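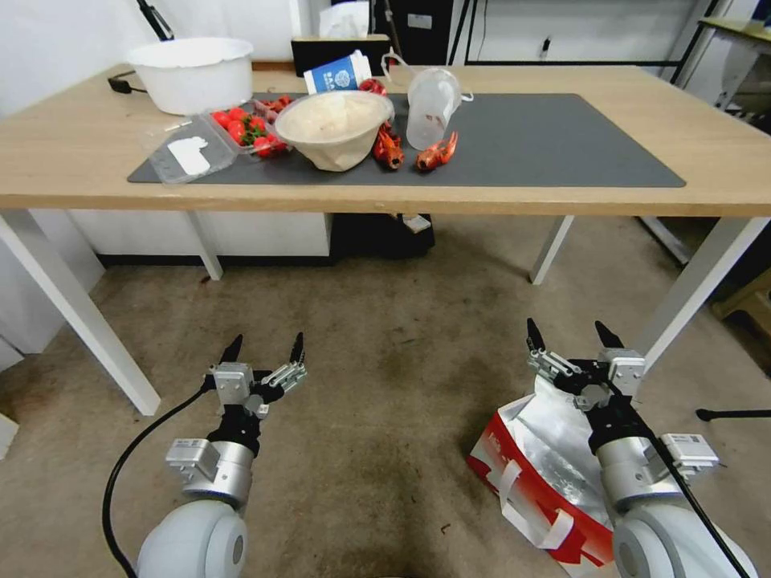 Slide 1: Tomatoes, bowl, two crayfish, one tipped cup. Clear the table, please.

Can It Clear the Table Yet?
Speaker notes, Sabina Paulík
14 May 2018

Leave slide 1 up while people find seats. Don't say anything about it for the first minute. Let them look.

Opening

Hi everybody, thanks for coming in on a Monday. I want to start with a job all of you could do in your sleep. Put this table back in order. Food goes somewhere, trash goes somewhere else, toys go in a box. My nephew can do it (he won't, but he can!).

Ask the room: which thing on the table would you pick up first? Take two or three answers. People usually say the cup. Good, come back to that.

The question for the next half hour is whether a machine with two arms and a pair of fingers on each can do this kind of chore yet. I love this question. I've been chasing it since January and I change my mind every couple of weeks, so you're getting the May version.

Why the boring jobs are the good ones

A shop-floor arm at a place like Dodent picks the same part from the same tray all day. It's wonderful to watch. But somebody has already done the hard thinking: they built the tray. Every part faces the same way, the light never changes, and if a part is missing the line stops and a bell rings.

At home there is no tray. Look at the slide again. The clear cup is on its side and the paper cup is leaning. The tomatoes are sitting in an open clamshell with the lid flopped out toward us.

(Pause. Point at the lid.)

That lid is my favorite thing in the whole talk. To close it you need to find a thin clear edge, get a fingertip under it, swing it over, and press until it snaps. You do it by feel. Two pointed fingers don't have much feel. Stems may poke up in the way, too.

Three kinds of hard

1. See-through stuff. The clear cup and the clamshell. Depth cameras like surfaces that bounce light back nicely. Clear plastic lets it through, or throws it off sideways, and you get a hole in the data where the cup should be. So whoever said "cup first" just picked one of the nastier objects on the table. Be nice about this. I said the same thing the first time.

2. Squishy stuff. Tomatoes, paper cups, a crumpled bowl rim. Grip too softly and it slips, grip too hard and you've made sauce. The bowl has something white and fluffy in it, so now you also have to keep it level.

3. Odd shapes. The crayfish! Claws, legs, tail, no flat side to speak of. One is standing up and the other is lying with its claws spread. Same kind of toy, and as far as a grasp planner is concerned, two separate problems.

Where we really are

Tell the Zeltar story. They ran 100 pickups of mixed kitchen things in a test room, with nothing fixed in place, and they were kind enough to let me sit in. Rigid, solid-colored objects went great, and I cheered out loud at a soup ladle. Clear cups went badly enough that the team started putting a strip of tape on them, which I think is a perfectly good idea and we should talk about it more.

Then Šimko, the small workshop with the bolt bins. More than 2,000 picks between coffee breaks and they barely looked up. Same basic kind of arm. The bins were the difference.

So my answer today: picking one thing up, often yes. Picking up the next thing, and knowing that a tomato is food and a crayfish is a toy, sometimes. Doing the whole table with no help, at a speed you'd put up with, no. A person needs 30 seconds or so. Most of the runs I've watched took 20 minutes, with someone stepping in.

That number makes me happy, by the way. A few years back there was no number to write down.

What I'd love you to try

If you have an arm at work, give it a table. A real one, with lunch on it. Write down where it stopped and what it was holding. Fadent keeps a notebook like that next to the machine and it's the best reading in the building.

Start with the easy wins: the opaque cup before the clear one, toys before tomatoes. Leave the lid for last.

Questions

Likely ones:
- "Won't a better hand fix it?" Partly. Softer fingertips help a lot with fruit. They don't tell you where the clear cup is.
- "Why two arms?" Ask them to close a clamshell one-handed while it slides around.
- "When can I buy one?" Say I don't know. Then ask what they'd want it to do first, the answers are always great.

Go back to slide 1 for the discussion. Mic goes to the back rows first this time.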